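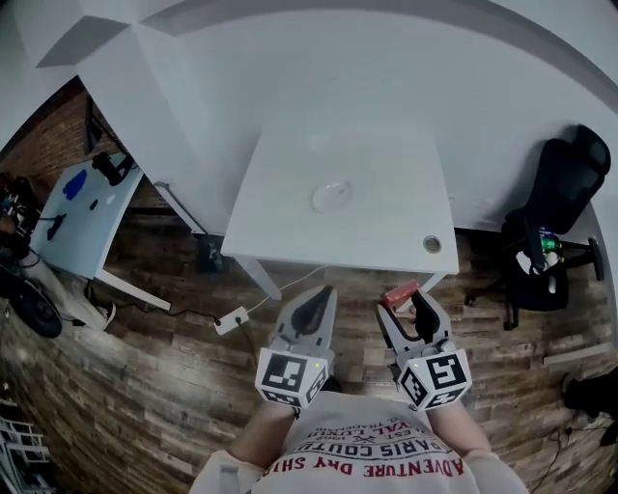 Nymphenfischen am kurzen Faden: eine Anleitung für den ersten Tag am Bach

Viele Anfänger kommen mit der Trockenfliege ans Wasser und gehen nach drei Stunden ohne Fisch nach Hause. Das war bei mir auch so. Die Forellen fressen den größten Teil ihrer Nahrung unter der Oberfläche, und wer sie dort sucht, hat bessere Aussichten. In dieser Anleitung erkläre ich das Fischen mit der Nymphe am kurzen Faden, so wie ich es an der Ternska gelernt habe. Deutsch ist nicht meine Muttersprache, deshalb bitte ich um Nachsicht, wenn ein Fachwort bei Ihnen anders heißt.

Was Sie brauchen

Eine Rute der Klasse 3 oder 4, möglichst lang. Ich selbst fische mit einer älteren Sokol, die eine weiche Spitze hat. Eine kürzere Rute geht auch, aber Sie müssen dann näher an den Fisch heran und der Arm wird schneller müde.

Eine einfache Rolle mit einer dünnen Schnur. Die Bremse ist an kleinen Bächen nicht so wichtig, denn die meisten Fische drillt man mit der Hand an der Schnur.

Ein Stück zweifarbiges Monofil als Bissanzeiger. Es soll steif genug sein, damit es sich nicht kringelt.

Vorfachmaterial in zwei Stärken, dazu einige kleine Ringe zum Verbinden. Für den Anfang nehme ich 0,14 mm, bei klarem und niedrigem Wasser 0,12 mm.

Nymphen mit Perlkopf, Hakengröße 12 bis 16, ohne Widerhaken. Hell und dunkel, leicht und schwer, mehr Auswahl braucht man am ersten Tag nicht. In meiner Dose liegen bestimmt viel zu viele, und ich binde trotzdem immer dieselben an.

Watschuhe mit Filz oder mit Nägeln, je nachdem was an Ihrem Gewässer erlaubt ist, Polarisationsbrille, Kescher mit Gumminetz, Lösezange. Und bitte den Erlaubnisschein nicht im Auto lassen.

Das Vorfach binden

1. An die Schlaufe der Schnur kommt das zweifarbige Monofil, ungefähr eine Armlänge. Ich verwende den Blutknoten mit 6 Windungen auf jeder Seite. Den Knoten vor dem Zuziehen immer anfeuchten.

2. An das untere Ende des Monofils knüpfen Sie einen Ring.

3. Vom Ring aus geht das dünne Vorfach weiter. Die Länge richtet sich nach der Tiefe. Als Regel nehme ich die Wassertiefe und gebe noch die Hälfte dazu.

4. Wer mit zwei Nymphen fischen will, lässt beim Verbindungsknoten ein Ende von 15 cm stehen. Die leichtere Fliege kommt nach oben, die schwerere nach unten. Prüfen Sie vorher, ob bei Ihnen zwei Fliegen gestattet sind. Am oberen Teil der Ternska zum Beispiel darf man nur mit einer fischen.

5. Ziehen Sie zum Schluss kräftig an jedem Knoten. Ein Knoten, der jetzt reißt, kostet Sie nur zwei Minuten.

Die richtige Stelle lesen

Gehen Sie nicht sofort ins Wasser. Bleiben Sie zuerst am Ufer stehen und schauen Sie, wo schnelle Strömung auf langsame trifft. An dieser Kante steht die Forelle gern, weil sie dort wenig Kraft braucht und das Futter trotzdem vorbeikommt. Gut sind auch die Taschen hinter größeren Steinen, die Rinnen an der Außenseite einer Kurve und das Ende eines Gumpens, wo es wieder flach wird.

Man fischt immer stromauf. Die Fische stehen mit dem Kopf gegen die Strömung und sehen Sie von hinten schlechter. Beginnen Sie mit dem Wasser direkt vor Ihren Füßen und arbeiten Sie sich dann weiter hinaus. Mein häufigster Fehler im ersten Jahr war, dass ich in der Mitte des Baches stand, also genau dort, wo vorher die Fische gestanden haben.

Werfen und führen

Ein richtiger Wurf ist es eigentlich nicht. Lassen Sie die Nymphe stromab hinter sich von der Strömung strecken, heben Sie die Rute an und bringen Sie die Fliege mit einer kurzen Bewegung aus dem Handgelenk nach vorne. Die Nymphe soll zuerst eintauchen, der Faden danach.

Sobald die Nymphe im Wasser ist, heben Sie die Rutenspitze, bis die Schnur die Oberfläche nicht mehr berührt. Der farbige Teil hängt jetzt schräg über dem Wasser. Führen Sie die Rute in derselben Geschwindigkeit mit, in der die Strömung am Grund läuft. Am Grund ist das Wasser langsamer als oben. Wenn Ihr Faden schneller ist als die Blasen auf der Oberfläche, ziehen Sie die Fliege, und das mögen die Fische selten.

Den Biss spürt man oft gar nicht. Der farbige Faden stoppt kurz, zuckt oder läuft einen Finger breit zur Seite. Schlagen Sie bei jeder solchen Bewegung an, aber nur mit dem Handgelenk. Manchmal ist es ein Stein oder ein Ast. Wenn Sie während einer ganzen Stunde keinen Grundkontakt haben, ist die Nymphe zu leicht.

Bořivoj Hrubý, bei dem ich einen Kurs in Tevport gemacht habe, ließ uns jede Stelle bis zu 17 Mal abfischen, bevor wir weitergehen durften. Das finde ich heute ein wenig übertrieben. Aber man sieht dabei gut, wie klein der Unterschied zwischen einer guten und einer schlechten Drift ist.

Den Fisch landen und zurücksetzen

Halten Sie die Rute im Drill seitlich und tief, dann bleibt der Fisch unter Wasser und springt weniger. Führen Sie ihn mit dem Kopf voran über den Kescher. Die Hände müssen nass sein, bevor Sie ihn anfassen. Den Haken lösen Sie am besten, während der Fisch im Netz im Wasser liegt. Danach halten Sie ihn locker gegen die Strömung, bis er von selbst wegschwimmt.

Wenn nichts beißt

Zuerst die Tiefe ändern, dann das Gewicht und erst ganz am Ende die Farbe. Ich wechsle zu einer dunkleren Nymphe, wenn der Himmel bedeckt ist, aber einen Beweis dafür habe ich nicht. Im Januar, wo die Schonzeit es erlaubt (bei Äschenstrecken zum Beispiel), fische ich sehr langsam und nur in den tiefen Zügen. Im Hochsommer lohnt sich die Zeit vor dem Frühstück. Wird das Wasser zu warm, lassen Sie die Forellen bitte in Ruhe.

Letzte Änderung: 15.08.2024. Der Abschnitt über die Knoten wurde ergänzt.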